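Journal > Kitchen and Table > The Thursday Soup Years

8/23/21

My neighbor Mitra Sharifi moved away in April, and I've been meaning to write something about her soup ever since, and then I'd sit down and find I was writing about the porch, or the dog, or the way she pronounced my last name. So this post may wander. Get yourself a cup of something.

When we first came to Sallton I didn't cook. I could heat things up, and I could make one very good sandwich. Mitra lived across the hall, and the first week we were there she knocked with a pot in her hands and said she had made too much. She said the same thing the week after that, and by the third week I'd figured out that a woman who had been cooking for 19 years did not make too much by accident!

It was an herb and noodle soup, thick and green, with beans in it and fried onions on top. I asked her for the recipe and she laughed at me and told me to come over and watch. So I did. I brought a notebook, and I still have it, and the first page says "onions - a LOT" and then nothing else because I'd gotten too busy chopping parsley to write anything down.

What I learned in that kitchen was mostly patience. You cook the onions much longer than you think you should. You soak the beans the night before, and if you forget, you make something else and try again tomorrow. I was always wanting to turn the heat up. She would reach past me and turn it back down without even stopping what she was saying (and she was usually saying quite a lot, about her sister, or the price of spinach, or some program she had been watching).

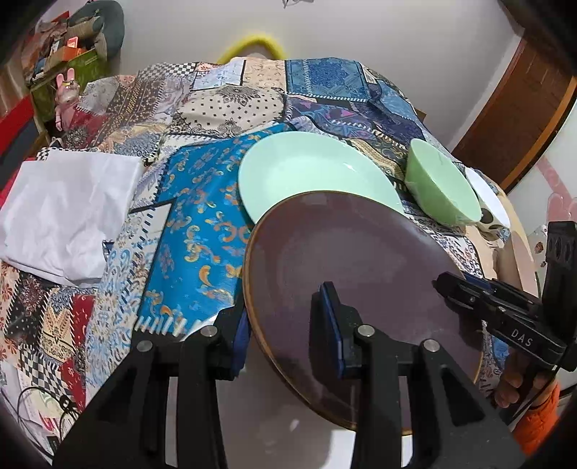

She also taught me to feed people before I felt ready, and I think that's the part that really changed how we live. I had this idea that you had guests once the apartment was clean and the chairs matched. Mitra had guests when there was soup. Her friend Banafsheh Nikzad would come straight from work and eat in her coat. Kalevi Miettinen from downstairs came up once to complain about a dripping pipe and stayed until ten at night, and after that he just came, with bread. He bakes a dark rye that I would happily live on, though it takes him 2 days and he won't be hurried about it either.

I made the soup by myself for the first time this summer. I used the notebook, for what it was worth, and I called Mitra in the middle of it because the whole thing looked like a pond. She's 600 miles away now and I could hear her own pot going in the background. She asked me how long I'd cooked the onions. I told her. There was a silence. Then she said, very kindly, that it would be fine for a first one.

And it was fine! It was a little thin, and I'd been shy with the mint, but Kalevi had two bowls and Banafsheh took some home in a jar. We sat out back afterward until the mosquitoes got bad and talked about taking a trip out to see Mitra once the weather cools off. Kalevi wants to bring a loaf, of course, and is already worrying over whether it will travel.

I'm going to try to write the recipe down properly for those of you who have asked, with real amounts, as soon as I've made it enough times to know what they are. For now, put your beans in water tonight and buy more onions than you think you need. I'll be doing the same, and if you have a good way of keeping cut herbs fresh in this heat, please tell me in the comments, as mine are wilting by the second day.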